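About Panent

Panent tests claims made on clothing labels. We buy garments at full price from ordinary stores, take them apart, and publish what we find. We started in a spare room in Pirness with one secondhand microscope and a strong suspicion that "premium blend" didn't mean much. It still doesn't, as far as we can tell.

Most of what is printed on a label can be checked. Fiber content can be checked. Shrinkage can be checked, if you have a washing machine and some patience. Words like "luxury," "artisan" and "responsible" are harder, and we suspect that is why brands like them so much. When a company uses one of those words, we write and ask what it means. Of the 228 letters we have sent, 56 got a reply, and plenty of those replies were a link back to the same product page.

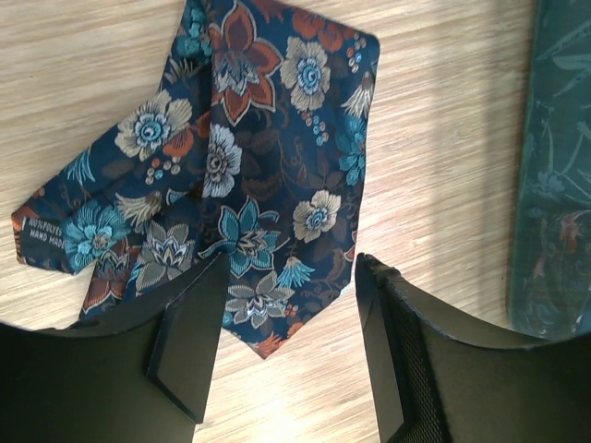 We are just as doubtful about price. A higher one may buy better stitching, or a nicer box, or a bigger ad budget. Our Ocampo reports compare cheap and expensive versions of the same item, with the brand names removed before testing. Readers sometimes tell us the results are unfair to a label they love. They may be right — one round of tests proves very little, and we say so in every report.

You should be suspicious of us, too. Panent takes no advertising and accepts no free samples. Our money comes from 2751 paying readers and from Unum, a training course we run for store buyers. We list every course client on the site, so you can decide for yourself whether it affects our work. We don't think it does, but of course we would say that.

We don't hand out awards or seals of approval. There are enough of those already, and several can be had for a fee.

Corrections are posted at the top of the report they belong to and stay there.

Page last updated 31 Oct 2018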